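Forum: Floors, Walls and Surfaces > Benchtops > Gloss vs matte white for a work table

tilt_and_level
Replacing the top on a work table in a rented unit in Nulstead. The current one is bare particle board and swells at the edges. I want white because the room has one north window and I need the bounce. Supplier is Lombardi, who offer the same sheet in full gloss, satin and matte. Price is the same for the first two, matte is 8 percent more. Overhead lighting is two rows of LED tubes, 4000 K, no diffusers. Does gloss cause enough glare to matter for sorting small items? I will be at it most of the day.

Gudetville
Gloss under bare tubes is a poor match. Each tube shows up as a bright line on the surface and moves when you move. Measured brightness on the top might be fine but your eye keeps adapting to the line. Go satin, or fit diffusers first and then decide.

oxbow79
Disagree in part. Gloss wipes clean faster and holds less graphite and rubber residue. I have had a gloss white top for 26 months and clean it with a damp microfiber and nothing else. The lines are there, but you stop noticing them if the tubes run parallel to your line of sight. Mine is slightly glossy, short of a mirror. For comparison of the general look, white top in a black metal frame:

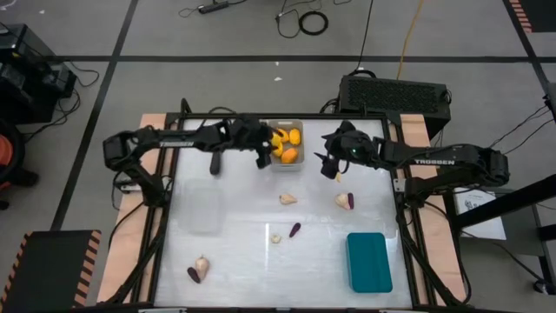 White top, black frame, gray bin at the top center.

The black frame helps more than people expect. You get a hard visual edge and you do not knock things off the side.

tilt_and_level
Thanks. Parallel is not possible, the tubes run across the room and the table has to face the window wall. Would a 45 degree position help or is that a waste of floor space?

Gudetville
Waste of space. Move the light. Even one row shifted behind the sitting position changes the angle enough to take the reflection out of the normal viewing cone.

plumbline_r
Shifting it behind you puts your own shadow on the work. Please do not recommend that for fine sorting. The usual arrangement is one source each side and slightly forward of the shoulders, so the shadows fill each other.

Gudetville
Behind and above, with the second row left where it is. The shadow is filled by the other row. I run it this way at 100 percent output and have no complaint.

plumbline_r
The second row is then the glare source again. You have moved half the problem.

kerf_loss
Separate point on edges. Whatever finish you choose, ask how the edge is sealed. The Trernlow sheets I used came with raw edges on two sides and the dealer did not mention it. Two coats of polyurethane fixed that, but it should be in the quote. Also leave an expansion gap if the top sits inside a metal rail. Mine had none and it bowed upward in October when the heating came on.

If you are clamping anything along the sides, put a sacrificial board there. Clamp feet leave rings in a white finish that do not polish out. Light wood along each side, same idea as this:

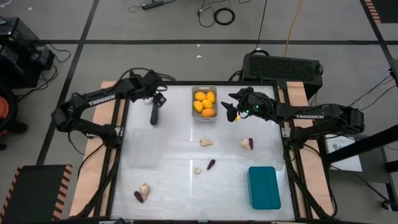
Boards left and right, rails around the white top.

tilt_and_level
Had not thought of the boards. What thickness?

kerf_loss
18 mm pine on mine. Thinner flexes under a clamp. Screw from underneath so you can swap it.

oxbow79
I would not put screws anywhere near the sheet. Every hole is a place for water to get in. Double-sided tape has held mine with no movement.

kerf_loss
Tape creeps under side load. Fine for a board that only gets leaned on. Screws go into the frame, not the sheet.

plumbline_r
Back to the original question. The thing to test is how an object reads against the surface. Gloss gives you a reflection under each item, and with pale items the lower edge gets hard to find. Dark or saturated items are no trouble. Ask for an offcut of each finish and put your own parts on them under your own tubes before paying for a full sheet.

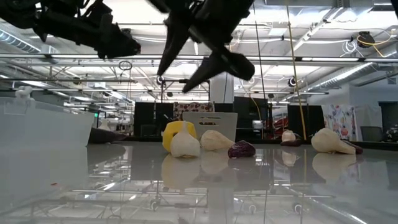

Pale and yellow items on a reflective light gray top.

Look at the white bulb shape, then at the yellow one partly behind it. If your parts are mostly white or clear, I would rule gloss out.

tilt_and_level
Mostly brass and black nylon, a few clear. Lombardi will send offcuts for the cost of postage. I have asked for gloss and satin, 79 mm squares. Leaving matte out, it marks too easily from what I read.

oxbow79
Matte marks less than gloss in my experience. Scratches, anyway. Grease is another matter.

Gudetville
79 mm is too small to see a tube reflection end to end. Ask for a strip.

tilt_and_level
Emailed them again. Will post when the strips are in.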